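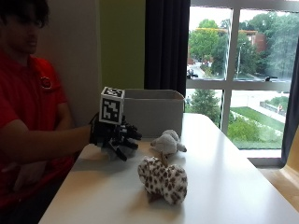

Hanane Fawzy wrote back on the first draft of this budget that the hand was the easy line to price, and that she wanted to see the spares, the markers and the bench time before she would sign for any of it. The talk follows her order. Leave slide 1 up while people sit down.

Speaker notes, equipment planning for Pal
Version 2018-12-18

SLIDE 1. Opening

Say what the talk covers: what we buy for a second collection bench, in what order, and which lines can slip. It does not cover the arm. The arm has its own request and its own approval.

Point to the worn hand and the marker cube on top of it. Those two items drive most of the budget. The toys and the cardboard box cost very little and still need a line each.

SLIDE 2. Scope of the request

One bench, one operator at a time. Two hands, of which one is in use and one is on the shelf. Both are the Poto model, quoted by Lidus. Small parts go through Kitport under the existing account.

Total for the first order: $3,366. This includes shipping and excludes tax. It also excludes labor, see slide 6.

If asked why the second hand is not listed as a spare: purchasing treats spares as consumables and would move it to another cost code. It is listed as equipment.

SLIDE 3. The hand

Finger links and joints are the wear items. Read the table left to right: part, expected replacement, who can fit it. Do not read the part numbers aloud.

Points to make:
Order finger sets, not single joints. Lidus packs singles separately and charges handling on each.
Check left and right on the quote. The first quote had one of each and we need both the same.
The strap is not covered by the warranty. Sizes vary among operators, so budget for the adjustable version.

Lead time is 41 days from the purchase order. That number comes from the written quote. Lidus gave a shorter one by phone and it should not be used for planning.

(Pause here for questions on lead time. There will be some.)

SLIDE 4. Markers and mount

The printed cube gives us the pose of the hand. It is cheap to print and expensive to get wrong. A face that lifts at the corner gives a pose that looks fine in the log and is off by enough to spoil the grasp data.

Budget lines: blank cubes, matte label stock, mount screws, one bracket per hand. Matte stock only. Glossy stock was cheaper on Kitport and washed out under a bright window.

Recalibration is required after any change to the bracket. Allow half a day. It goes on the schedule as bench downtime and has no purchase cost.

One point for the finance people – printing in house does not make this line zero. Label stock and printer time are both charged back to the project.

SLIDE 5. Objects and containers

Soft objects first. Plush toys deform, they have fur and seams, and the fingers can close on them in many ways. We want a range of sizes and surface colors. Patterned and plain both go on the list.

Buy each toy in duplicate at the time of the first order. Stores change their stock without notice, and a toy that cannot be replaced cannot be used in a comparison later. Leave the tags on or take them all off, but write down which.

Containers: open boxes with low walls. Cardboard is acceptable for the first phase. Rims soften with use, and a box with a soft rim should be replaced before it is visibly damaged. Record the outside dimensions when it arrives and again when it is retired.

Rigid objects are a separate list, not on this slide. Skip if short of time.

SLIDE 6. What the order leaves out

Labor is the largest cost and does not appear in the total. Operator hours, someone to reset the table, someone to check the recordings. Hanane's comment on the draft was that a bench with no reset person runs at half the rate, and the figures from the first bench support her.

Room costs. A long table and blinds or curtains for any window that faces the bench. Daylight changes through the session and the cameras follow it. Fixed lamps were priced and then dropped from this order. They come back in the second one if the marker detection rate is poor in December, when the light is shortest.

Storage. Disk space is charged monthly. Ask the infrastructure group for the current rate before quoting anything here.

SLIDE 7. Order of purchase

First: hands and brackets, on the same purchase order. The lead time sets the schedule for everything else.
Second: cube stock and labels. These arrive quickly and can be made up while the hands are in transit.
Third: objects and boxes.
Last: strap sizes, once the operators are confirmed.

If the budget is cut, remove the extra strap sizes and the second bracket type. Do not remove the second hand. A repair at Lidus takes as long as a new order, and the bench would stand idle for that period.

SLIDE 8. Acceptance checks

On delivery: full range of motion on each finger, no load. Then with load, using the softest object on the list. Then one hour worn by an operator, with a break at the midpoint. Note any pressure points on the form.

Sign the Kitport receipt after the worn test. The return window opens on the date of signature, and a receipt signed at the loading dock has already cost us one return.

SLIDE 9. Open items

Tax treatment of the hands, waiting on purchasing.
Written confirmation from Lidus that the new finger sets fit the current Poto frame.
Whether the second bench shares a cost code with the first.
Quote expires at the end of the month. Ask for the extension today, after the session.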